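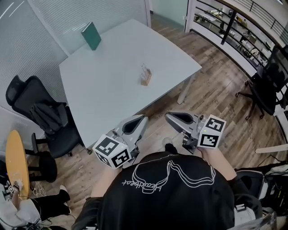

Drelta Bieterkellen-Set für Benefizauktionen

Eine Spendengala steht und fällt mit dem Moment, in dem im Saal die Kellen hochgehen. Mit dem Set von Fleltum macht das richtig Spaß: große Ziffern, die man auch bei Kerzenlicht bis zur letzten Reihe liest, und ein Griff, der gut in der Hand liegt (auch nach dem Dessert noch!).

Das Set enthält 50 Kellen aus Birkensperrholz, fortlaufend nummeriert, dazu die Bieterliste als Block und eine Transportkiste mit Deckel. Die Kellen sind 22 cm breit und beidseitig bedruckt. Wer mehr Gäste erwartet, kombiniert einfach zwei Sets – die zweite Kiste liefern wir auf Wunsch mit den Nummern ab 51.

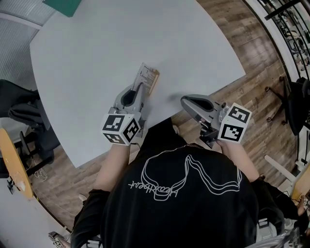 Am großen hellgrauen Tisch

Besonders gern mögen wir die Rückseite. Dort bleibt unter der Nummer ein Feld frei, in das sich mit Kreidestift der Spendenzweck, der Tischname oder ein Dank an die Sponsoren schreiben lässt. Mit einem feuchten Tuch ist alles wieder weg, und beim nächsten Fest steht etwas anderes da. Bitte keine Permanentmarker verwenden, die ziehen ins Holz ein.

Für den direkten Spendenaufruf nach der Auktion gibt es die Variante Lò mit farbigem Rand. So sieht die Moderation auf einen Blick, wer einen festen Betrag zusagt und wer noch auf das Wochenende im Ferienhaus bietet. Beide Varianten passen in dieselbe Kiste.

Technische Angaben
Material: Birkensperrholz, matt lackiert
Breite: 22 cm
Anzahl: 50 Stück
Ziffern: schwarz, beidseitig
Lagerung: trocken, liegend oder stehend

Preis pro Set: 171 Euro inkl. MwSt., zuzüglich Versand. Gemeinnützige Vereine können das Set auch für einen Abend leihen, Abholung und Rückgabe im Lager Clultamard. Für Termine im Dezember bitte früh anfragen, da sind die Leihkisten schnell vergeben.

Eigenes Logo? Gerne! Wir drucken es einfarbig auf die Griffe, die Lieferzeit verlängert sich dadurch um 2 Wochen. Das Logo bitte als Vektordatei mitschicken, ein Korrekturabzug kommt vor dem Druck per E-Mail.

Einzelne Kellen mit Wunschnummer lassen sich jederzeit nachbestellen.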